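Thema: Gefälschte Prioritätsaktien der Villport-Hafenbahn

kornblume_7
Wer kennt die Akte Figueroa? Wenceslao Figueroa soll 40 Anteile einer Hafenbahn verkauft haben, die nie konzessioniert war. Mella nennt 920 Kronen je Anteil.

Registerfuchs
Mella zitiert nur aus zweiter Hand. Im Konkursregister Hukcombe stehen sechs Geschädigte, keine Summe.

kornblume_7
Kuster kommt auf sieben. Er zählt den Notar mit.

Registerfuchs
Zu Unrecht. Der Notar hat die Urkunden beglaubigt, bezahlt hat er nichts.

aktenstaub
Widerspruch. Laut Protokoll vom November hat er einen Anteil als Honorar angenommen. Damit ist er Gläubiger.
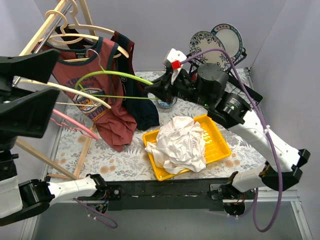
Ob er die Fälschung kannte, lässt das Protokoll offen. Die Signatur reiche ich Freitag nach.

Registerfuchs
Bitte mit Blattzahl. Bis dahin bleibe ich bei sechs.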